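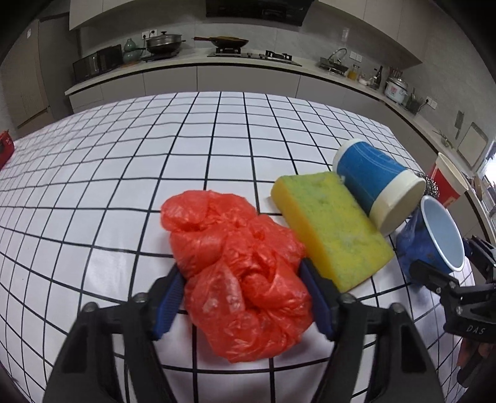
1. Introduction

Plastic leaves a kitchen in two forms. Rigid items such as tubs, trays and bowls hold their shape and are accepted by most kerbside schemes. Film, meaning carrier bags, bread bags and the wrap around multipacks, is usually refused at the kerb and has to be taken to a collection point. This report looks at how the two forms were separated in one block of flats in Plulorberg, and at what happened to the film when a dedicated sack was placed next to the existing bins.

The work was carried out for the second-year module in materials and waste. It does not cover bottles, which are handled under a separate deposit scheme.

2. Background

Most carrier bags are made of polyethylene, in either its low-density or high-density form. Bowls and food tubs are more often polypropylene. Both polymers float in water, so a simple sink-float tank cannot tell them apart, and sorting lines depend on shape, air separation and infrared sensors. Film causes trouble at each of these stages. It wraps around rotating shafts, travels with the paper, and hides other items from the sensor when it is bunched up. A bag tied in a knot behaves differently again, as it may be heavy enough to drop out with the rigid fraction.

Dirt is the second problem. A thin bag has a large surface for its weight, so a small amount of food residue makes up a large share of the total mass. A worn bowl can be rinsed in seconds. Rinsing a bag takes longer, and it then has to be hung up to dry.

3. Method

The trial ran for 4 weeks, starting in September. Households were given a printed sheet and a roll of clear sacks supplied by Durovier. Full sacks were left in the bin store and weighed each evening at 19:00 on a Hajdu bench scale. The contents were then emptied on to a sheet and sorted by hand into film, rigid plastic and other material. Labels and lids were left attached. Items with visible food residue were weighed separately.

Resin codes were recorded where they could be read. Where no code was found, the item was classed by form only. Scratched items were treated in the same way as new ones. 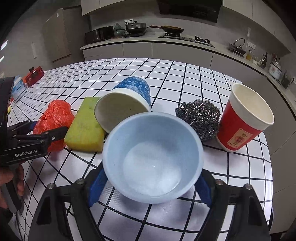 Figure 2. Light blue plastic bowl and crumpled plastic bag.

4. Results

Film made up 80 per cent of the sack contents by mass over the whole trial. The remainder was mainly rigid plastic, with a little paper and foil. The heaviest single sack weighed 600 g. Residue was found mostly on bags that had held bread or fruit. Knotted bags often had something inside them, usually a till receipt or a second bag, and these had to be opened by hand.

The first week gave the poorest separation. Several sacks held yoghurt pots, which the instruction sheet had not mentioned. A corrected sheet was issued and the pots became less common.

5. Discussion

The share of film was higher than expected, but mass alone is a poor guide to the effort involved. Sorting time was governed by the knotted bags and was not recorded, so no cost estimate can be given. The scale was also not checked against a reference weight until the second week.

Compressing the film before transport was considered. The Pitolari baler held by the department needs a larger load than the block produced, and it was not used.

6. Further work

A repeat should time the sorting of knotted and flat bags separately. It should also weigh a sample of film before and after washing, so that the residue can be stated as a mass fraction for each type of bag.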